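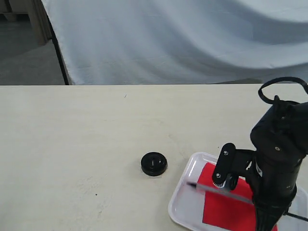
Curnholm, 2019-12-29

Finished typing up my weather notebooks last night. 3678 entries, one a day with some gaps. A few people asked what's in them and what I'd do differently, so I'm putting it in a thread.

First, the gear. One rain gauge, one thermometer on the north side of the garage, and my own eyes for wind and cloud. I've never owned a wind meter. I had a barometer for a while but it stuck and I stopped trusting it.

The gauge is a Kitum, the plain tube kind. I bought it at Hlongwane Hardware when they were still on the corner by the bus stop. It's my second one. The first cracked in a hard freeze with water in it. If you live where it freezes, take the inner tube out before winter and leave just the big outer one to catch snow. Bring it inside to melt, then pour it into the small tube and read that.

Every entry has the same order. Time, sky, temp, rain since yesterday, wind, then remarks if there are any. I didn't start that way. The first notebook is a mess, with things like "cold, more than before" and no number.

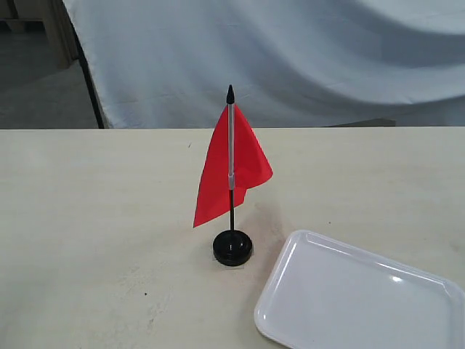

Time of reading matters more than I thought. I went from evening to morning partway through the second notebook. That means there's one entry covering a day and a half of rain, and I didn't mark it. I only caught it when typing because the total looked too high. It has a note next to it now.

Morning works better for me. I'm up anyway, the dog has to go out, and the gauge is on the way back to the door.

The notebooks are all 80 pages, stitched, no spiral. Spirals snag in a coat pocket. Pencil for everything. I tried pen for part of one year and there are two weeks I can barely read where the page got rained on.

Typing was slow. I did it at the kitchen table in the evenings beginning in September. I'd read a page out loud, type it, then check the rain column by adding it up both ways. Mistakes were mostly mine from the typing. A handful were in the pencil.

Someone asked about gaps. Yes, lots. Trips, the flu, and one stretch where we were packing the house and I couldn't find the notebook. I leave those blank. I know you can fill in from the nearest station but then it isn't my record.

Nearest station to me is Okness, down on the water. It gets fog we don't get and it stays warmer at night. Their rain total is often close to mine over a month and way off for any single day. Summer storms are the worst for that. I've had a full inch in the tube while they reported nothing.

What about snow? I measure on a board. It's a square of painted plywood that lies flat in the yard with a stake next to it so I can find it again. Push a ruler down, read it, sweep the board off. Do it at the same time as everything else or you'll count the same snow twice. I did that for most of a winter.
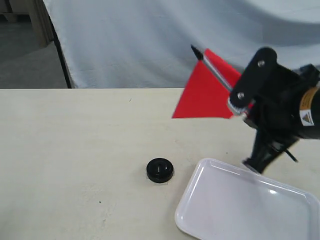

*Red flag, thin silver pole.*

Cloud is the column I'm least happy with. I use clear, partly, mostly, overcast. Reading back, I can tell "partly" meant something different to me in the early years. There's a run of "partly" on days that had rain all morning. I wouldn't use that column for anything.

Temperature is okay but biased. The garage wall holds heat, so my lows are a little high all through. I compared with a neighbor's thermometer out on a fence post and hers ran lower on nearly every clear night. On cloudy nights we matched. I left my numbers alone and wrote the difference in the front of the file.

Remarks turned out to be the part I reread. First frost, first lilac, power out, geese. "Smoke from somewhere." "Hail but small." "Gauge had a moth in it." I wish I'd written more of those and worried less about tenths.

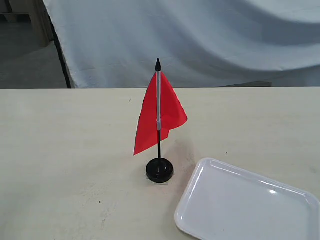

Wind is all by eye, using the Beaufort scale, and it's the thing I get the most questions about. You go by smoke, leaves, branches, flags. Zero is smoke going straight up and a flag doing what the red one does here, just drooping off the pole with a long corner pointing down. At 2 you feel it on your face and leaves rustle. At 3 a light flag stands out from the pole. I write 2 more than anything else. I don't think I've ever put down higher than an 8, and that was the day the neighbor's shed roof left.

One problem with wind by eye is that mornings are calm here. My record makes Curnholm look like the stillest town in the state. By mid-afternoon it's usually picked up, and I'm at work and don't see it. If wind is what you care about, take a second reading after lunch.

Also pick one tree and stick with it. Mine was a poplar, and poplars move if you breathe on them. After it came down I switched to the maple across the street, and my numbers dropped for no other reason.

The file is a plain spreadsheet, one row per day. I kept the original wording in its own column next to the cleaned-up one. Around 3000 of the rows have all the columns filled in. The rest are missing something, mostly cloud.

Asked if I'll share it - yes, once I've gone over the rain totals again. Give me a couple of weeks. It'll have a text file with it listing what changed when: gauge, reading time, tree.

If you're starting one in the new year, buy the gauge first and put it out in the open, well away from the roof and anything that drips. Mine was too close to the gutter for the first 5 months and I threw those rain numbers out.

This morning's entry: 7:10, overcast, 34, trace, wind 1. Frost on the car but none on the grass.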